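Second week of teleop in the simulated kitchen

Ekua Ayaaba set up the new kitchen on Monday and I have been driving the arm in it since. It runs in Leltix, same as the old one, and I'm still using the hand controller and not the keyboard. My wrist is fine so far.

The task is pick and place along the stone counter. I start every demo with the gripper high, come down slowly, close, lift, and hold still before moving sideways. I used to skip the hold. Elikem Kpodo looked through my August runs and found the ones without it were the ones the policy copied badly, so now I do it even when it feels slow. 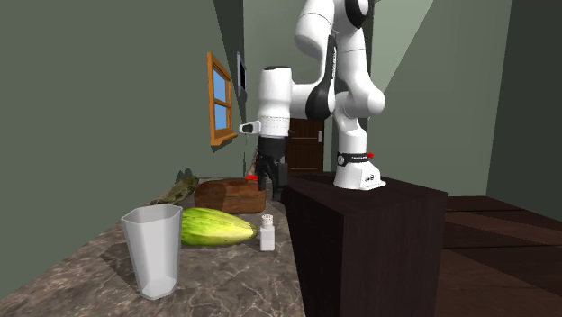 I have 155 demos saved and threw out 19. Most of the bad ones were my fault – I let go of the trigger too early, or I stopped to think halfway and the arm just sat there. A pause like that gets recorded along with everything else, and the policy learns to pause too.

Depth is the hard part. On a flat screen I can't judge how far the fingers are from the counter, so I keep 2 camera views open and check the side one before I close. Elikem says he only needs one. He has been doing this for 5 years.

Next I want to change where the objects start, so the policy doesn't just memorize the spots. Ekua is writing the script for that. I'll post the numbers when the first training run finishes.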